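3. Planning the Equipment Budget for a Two-Arm Tabletop Cell

3.1 What we set out to buy

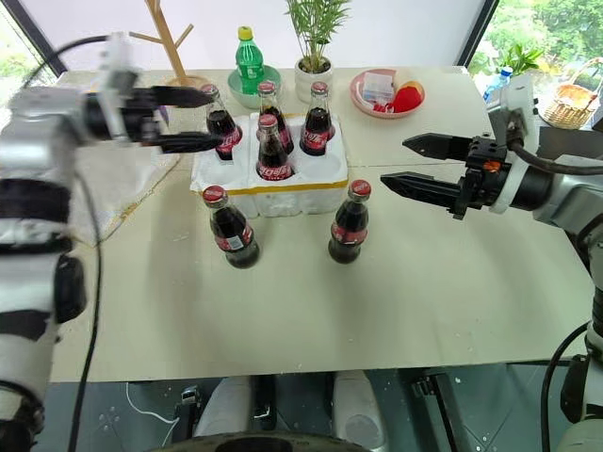

Figure 2. Two-arm cell during the bottle and crate task.

When we began pricing the cell in April, we assumed the arms would settle nearly every question and that the rest would be small change. Working through the quotes changed our minds, and the planning became one of the parts of this project we enjoyed most! The arms are still the largest line in the plan, but the parts that touch the bottles and the parts that wear out deserve just as much thought.

We compared offers from two suppliers, Druseck and Zandeck. Both could deliver a matched pair of arms with two-finger grippers. Druseck quoted the pair as one unit, with mounts and cabling included. Zandeck priced each piece separately, which made its first page look cheaper and its last page look much the same. We went with Druseck, mostly for the spare parts terms: replacement fingers ship within 7 working days, and a damaged gripper can be swapped without sending back the arm.

3.2 Small items

We kept a separate line of $2674 for everything a visitor might not think of as equipment. It pays for spare fingers, cable ties and strain relief, foam crates, bottled drinks, and the household goods we set out as background objects. Crates were a pleasant surprise. A molded foam crate with round compartments costs very little, and its uneven walls make the placing task harder in a way we like. We ordered 22 of them and still had money left for a second set of bottles.

Glass bottles need their own note. We looked at plastic stand-ins, but their weight and grip are different enough that we would have been planning for another task. We therefore budgeted for breakage and put cleanup time into the labor estimate.

3.3 Cables and floor space

Our first plan, drawn up with the Bashir layout tool, gave the cell a tidy rectangle of floor and forgot the cables. Each arm needs enough slack to reach across the crate, and that slack has to go somewhere when the arm pulls back. We now add a margin on both sides of the table before asking for room space. Groups using the Sodisora planning sheet can enter this margin under "clearance," and we strongly suggest filling it in before any quote is signed.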